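September 2024, Corkow notebook, Mathew build

Picking this up again after a long break from writing anything down, which I know I promised I wouldn't do after July. Sorry to anyone who has tried to follow the last few pages. I'll try to put it all in one place while I still remember it.

The short version is that the handheld port runs, start to finish, and I finished the whole game on it over two evenings with a pot of tea and the big headphones. It was lovely to sit and play the thing again instead of poking at it! I'd forgotten how much I like the boathouse chapter, and how long you spend in there with no music at all, only the ropes creaking.

**Save files**

The old PC saves were the first headache. Predik (our save layer, for anyone new) writes the whole room state every time you walk through a door, and by the late game that was 655 entries for Mathew, most of them drawers the player opened once and never went back to. On a desktop you'd never notice. On the handheld there was a hitch at every doorway, and in a game where half the dread comes from doorways, a hitch gives the player a little warning that something is loading behind them. Manikandan spotted it long before I did and was very patient while I insisted it was the lighting.

We now write only what changed since the last lantern, and the full state goes down when the player rests. Hitch is gone as far as I can feel with my thumbs. I still want to try it on a save from someone who opens everything, so if you are one of those people, please leave me yours in the shared folder.

**Text size**

Subtitles were far too small. I bumped them up and then the letters from the sister ran off the bottom of the page, so I've let the letters scroll. I don't love it. A letter you have to scroll feels like email. Manikandan suggested a page turn, with a little paper sound, and I think he's right, but it means re-breaking every letter by hand and there are 130 of them counting the variants. I've done 30. It's oddly pleasant work with the radio on, and I've caught two spelling mistakes and one place where the sister calls the dog by the wrong name (it's been wrong since the first release, and I'm a bit embarrassed).

**The hallway encounter**

This is the one I keep circling. In the original, the figure at the end of the hall moves when you look away, and on a monitor you look away by turning the mouse. With sticks, people turn much more slowly and in one big sweep, so the figure gets a nice long time to travel and it's practically on your shoulder when you come back around. Scary, yes, but it felt cheap to me and I died four times in a row, and I wrote the thing.
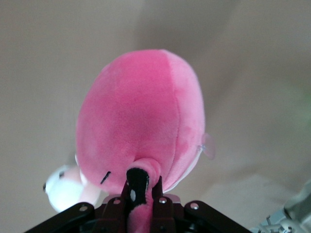
What I've tried so far is capping the distance per look, so a slow turn and a quick turn give the same step. That fixed the cheapness and made it a bit tame. Next I want to keep the cap for the first two looks and lift it on the third, when the player thinks they've got the rhythm of it. If that doesn't feel right I'll put it back the way it was and slow the figure down overall.

**Sound**

Lellia mixes everything down to stereo for the speakers and the low rumble under the cellar just disappears. Through headphones it's all there. I've added a quiet upper layer, a sort of dry scraping, that comes in only on speakers. Checked it at low volume with the kettle going and could still hear it, so that'll do for now.

**Odds and ends**

- Rumble on the lantern is too strong. Halve it.
- Sleep mode in the middle of a cutscene brings you back with the audio ahead of the picture. Seen it twice, can't make it happen on purpose.
- The colour grade in the garden looks green on the handheld screen. Compare with the PC version side by side before touching anything.
- Credits still have the old studio address.
- Prize for finishing without the lantern used to be 1,000 points, and the new achievement list has it as nothing at all. Ask Manikandan whether that was deliberate.

Tomorrow: letters until lunch, then the third look.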